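Two-arm task for the spring showcase: cloth on balloon, yes or no?
Student Projects > Manipulation

titley_lab
Our club has to lock its showcase task by April 26, 2019. Canan Karabulut, our advisor, wants both hands working on something soft. We picked a white cloth on a balloon-shaped object held upright on a stand. Limit is 3 minutes a run.

hakulden
I'd drop it. Judges can't score "wiped." Do pegs, you get a number.

aryee50
Disagree. Pegs were in every booth in October. What's your grip force set to?

titley_lab
Low. We log 300 samples per run, 3270 so far. The left hand is fine. The right one closes late.

hakulden
Then fix the timing before you pick a task. If one hand is late the cloth gets dragged sideways.

skikeck
Could be the cloth. Try a smaller one and start with both hands already holding it. Got a picture of the grip?

titley_lab
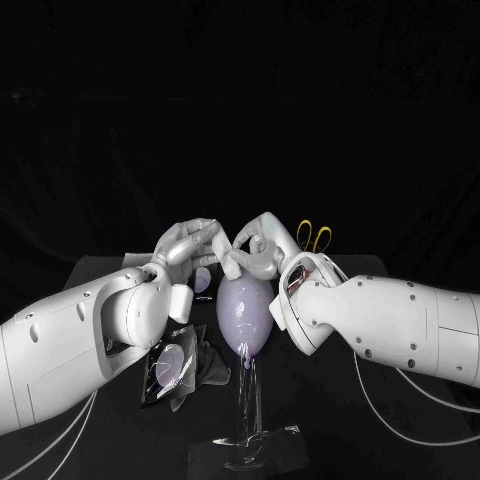

Both hands on the cloth, lavender one on the clear stand

skikeck
Fingertips are nearly touching. I'd move the grip points apart.

hakulden
Agree with that part. Still say pegs.

titley_lab
Will try wider tonight and post the log.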